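首页 日记 学中文 旧文章 留言 关于我

二月，我终于把父亲的电脑读完了

打印本文 | 用电子邮件发送

我叫 Tsutomu Nagano，写中文是第六年。如果有句子不自然，请在留言里告诉我，我会改正。

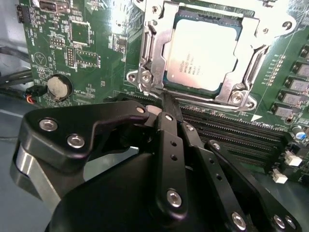
父亲去世以后，母亲把他书房里的东西一件一件分给我们。哥哥要了书桌和钓鱼的工具，我要了电脑。母亲觉得奇怪，她说那台机器很老了，开机的时候要等很久，你拿去做什么呢？我当时没有回答好。我只是知道，父亲退休以后每天早上都坐在它的前面，而我从来没有问过他在写什么。

他写的是信。在一个叫“Hellell”的文件夹里，我找到了2633个文件，几乎全部是信。Hellell 是他年轻时工作过的一家小贸易公司，早就关门了。那时候的同事后来住在很多地方，父亲和他们一直保持联系，先用纸，后来用电子邮件。他有一个习惯，每封邮件都先在文字处理软件里写好，保存，第二天早上再看一遍，然后才寄出去。所以很多信有两个版本，第一个版本比较长，也比较生气。

我用了一年多读这些信。开始的时候我很贪心，一个晚上读几十封，读完头很疼，什么也没记住。后来我改为晚饭以后读，读到十点钟就停。我准备了一个笔记本，左边写日期，右边写我不明白的事情。右边很快就写满了。

比如“Dai”是谁？父亲在信里常常说“Dai 又来了”“今天给 Dai 买了鱼”。我想了很多可能，甚至有一点担心。后来打电话问母亲，她笑了很久。那是一只猫，邻居家的，每天下午到我们家的后门来吃东西。我那时候在外地上学，完全不知道。父亲一直对我们说他不喜欢动物。

还有一个地方叫 Prollport，我在地图上怎么也找不到。读到很后面我才明白，那是他们几个老同事给一家小酒馆起的外号，真正的名字没有人写过。他们约定退休以后每年去一次，结果一共去了两次。第三年有人生病，第四年有人搬家，然后信里就不再提这件事了。没有争吵，也没有告别，就是不再提了。读到这里的时候，我把电脑合上（不对，台式电脑不能合上，我是把屏幕关了），出去走了一会儿。外面下着小雨，我没有带伞。

我也想说说语言的问题。父亲的信大部分是日语，可是有100封是中文，写给一位姓陈的先生。父亲的中文是自己学的，语法有时候很奇怪，“了”的位置常常不对。我现在也常常弄错“了”，老师已经不改了，只是在旁边画一个小圈。读父亲的中文信，我觉得很亲近，比读他的日语更亲近。他用日语写的时候很客气，很会藏自己的感情。用中文写的时候，他会的词不够，只好直接说：“我儿子不常打电话。我想他。”

这句话我读了很多遍。我不知道应该怎么写我的感觉，就不写了。

陈先生还在不在，我不清楚。我按照最后一封信里的地址寄了一张明信片，写了我是谁，写了父亲的事。到现在没有回信。那个地址的门牌是1331号，父亲在信里开过玩笑，说倒过来念也一样不好记。明明倒过来是1331，完全一样，他说的是什么意思，我到现在也没有懂。

有朋友建议我把这些信整理成一本书，自己印几本给家里人。我考虑过，哥哥不太同意。他说信是写给别人的，我们读已经不太礼貌了，再印出来更不好。我觉得他说得有道理。可是母亲想要一本。最后的办法是只选家里的事情，做一本薄薄的小册子，不放别人的名字。我现在选了三十几封，正在给难的汉字加上注音，字也放大了一点，母亲的眼睛不如以前了。

如果你家里也有老人留下的文件，我有一个很小的建议：先复制两份，再开始读。我复制的时候很紧张，像考试一样，坐在旁边一直看着进度条，茶都凉了。还有，请不要改文件的名字。父亲的文件名看起来很乱，比如“下雨2”“给他的回答（不寄）”，我差一点全部改成日期。幸好没有改。那些名字也是他写的。

下一次我想写小册子的封面，母亲和哥哥的意见又不一样了。母亲要蓝色，哥哥说蓝色像银行的存折。

最近的文章
“了”和我的六年
我在 Cluno 咖啡店背生词的冬天
母亲的萝卜怎么腌
给哥哥写信太难了
旧字典里的车票

打印本文 | 用电子邮件发送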